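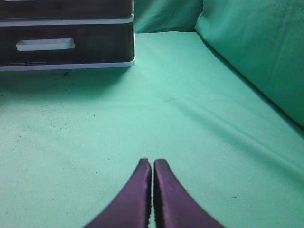 Wrist cam, fingers nearly closed, drawers at the back

Drawer task - Holtent club build thread
Robot Clubs > Student Projects

plumbolt
Posted Jul 9, 2021
OK so our club picked the drawer task for the Brumberg student challenge and I need opinions before I talk everybody into something dumb. The arm has to open whichever drawer the judges call out, then shut it again. We're running the Prevov kit arm with printed fingers, one camera on the wrist and one fixed. Opening is fine. Well, mostly fine. The trouble is that the arm keeps coming in too low on the handle and slides right off the lip. We've logged 551 tries since December and the low ones make up most of the misses. I say we retrain on just the fixed camera. My teammate says I'm nuts.

gearsoup
Your teammate is right, sorry! The wrist view is the only one that tells you anything in the last inch. We dropped ours two years ago and regretted it all season.

plumbolt
Maybe, but when the fingers get close to the front they block half of what we need. And the fixed camera sees the middle and bottom handles in full, every time, from the same spot.
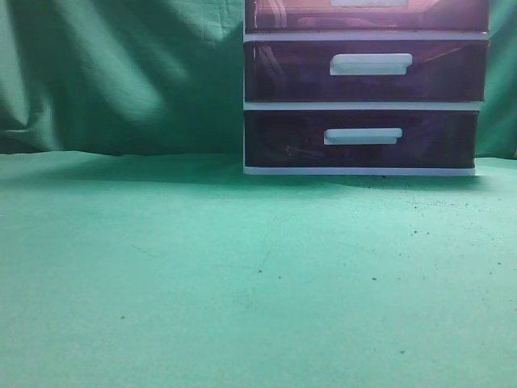 Plus it's way easier to label. I did a whole batch during lunch and only messed up a few, and with the wrist clips I'm squinting at every other one trying to decide where the handle starts.

old_servo
Easier to label isn't the same as easier to learn from. What are you doing about shiny drawer fronts? We had smoky plastic ones and our handle finder locked onto reflections constantly. Went and bought matte ones for practice and then of course the contest ones were shiny.

plumbolt
Yeah we get that too. I was thinking of taping over the fronts for practice.

old_servo
Please don't. You'll train on tape.

gearsoup
+1. Move the lamp around between runs and let it see bad light. Shadows too, big ones, people leaning over the table, all of it. We collected up to 900 clips that way and it was boring, but it quit freaking out whenever somebody walked by.

plumbolt
Ugh, fine. No tape.

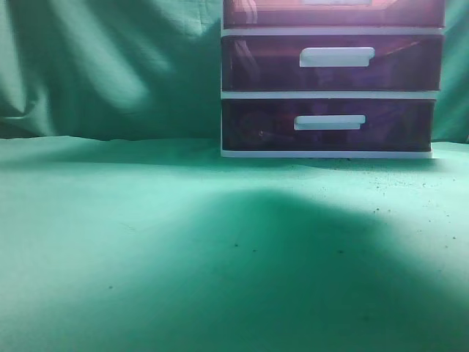 I still want to try fixed-only for one week though, just to have a number to argue with. If it beats 41 good opens in our usual test set I'm keeping it. Otherwise my teammate gets to pick and I'll shut up.

honorato_kid
We're in the Honorato club, same challenge, and I kind of side with plumbolt? Our wrist cable came loose twice in practice. Fixed-only is worse at grabbing but at least it works on the day.

gearsoup
Then zip tie the cable lol

honorato_kid
We did. 4 zip ties. Still came loose.

old_servo
Leave some slack at the wrist joint before you tie it down. And plumbolt, check your hand-eye calibration before you retrain anything. Always low sounds like an offset to me and no amount of clips will fix that.

plumbolt
Hmm. We haven't redone it since we swapped the fingers, and the new ones are longer. OK, doing that first, will post numbers after the next build session.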